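Since January I have a new table for my small projects, and this week I finally arranged the corner behind it. Before, I was always looking at a bare wall with old nail holes, and it made me a little sad when I sat there in the evening.

My friend Nhàn Kim gave me the idea to use black cloth. I bought it in a shop on Amevard Street, where they sell the ends of the rolls. I did not iron it. I wanted to, but I was impatient, and now I think the soft folds are nice.

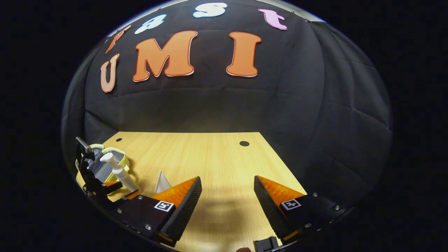

Flillow, a Tuesday in March

The letters are cut out and pinned to the cloth in two rows, "fast" small on top and "UMI" large below it. I like most the big orange M and I, with the thin white line around them. The pink t is also good next to the black. The f is hanging tilted, and I have decided to leave it so.

The table has a light wood grain and two round holes at the back. I still have to choose which cables will go through them. On the left side I keep the white pump bottle and the plastic food container with the yellow-green rim. They should have a better place, maybe a shelf. Cường Giáp offered me one of his, 11 inches deep, but I must measure first.

Next I will look for a lamp. If you know a good one that is not too bright, please write to me.

Contact | © Yuk-lan Kwok | Back to top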